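Clullthorpe bin-picking incident

The Clullthorpe bin-picking incident was an equipment failure at the Clullthorpe test laboratory on September 8, 2020, in which an industrial robot arm kept driving downward after its gripper had reached the floor of a picking bin. No one was hurt. The event led to changes in how the laboratory set force limits and dressed cables on its arms.

Background

The laboratory ran picking trials on mixed household and electronic items for Nullard, a parts-handling firm. The arm took objects from one bin and placed them in a second. Grasp points were chosen by a planning program called Vulov, which estimated the depth of each object before the arm began its descent. An operator stayed at the pendant during the first trials of each shift, but later runs were often left unattended.

The failure

Partway through a run of 80 picks, Vulov returned a depth reading below the true floor of the bin. The arm followed it. The force threshold that should have stopped the motion had been raised in January to prevent nuisance trips, and was never set back. The gripper pressed against the floor for nearly 4 seconds before Jagadeesh Nadar, the technician on duty, hit the emergency stop.

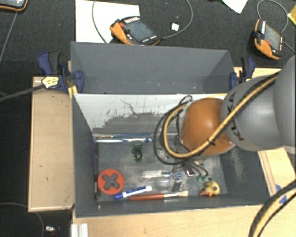
Damage was limited to a bent finger, a cracked mounting plate and a cable that had pulled partly out of its connector. The cable fault was at first taken to be a result of the collision. An inspection by Balakrishnan Mudaliar found that it had come earlier — the slack loop was too short for full wrist rotation, and the connector had been working loose for some time. Intermittent signal loss from the wrist force sensor may have delayed the stop further.

Aftermath

Trials were halted for three weeks. The threshold was returned to 50 newtons, and a fixed lower limit was written into the arm controller so that no depth reading from the planner could override it. Cable loops were lengthened and added to the daily check.

Nullard later moved its trials to a planner from Halonen. Vulov remained in use at Clullthorpe for training.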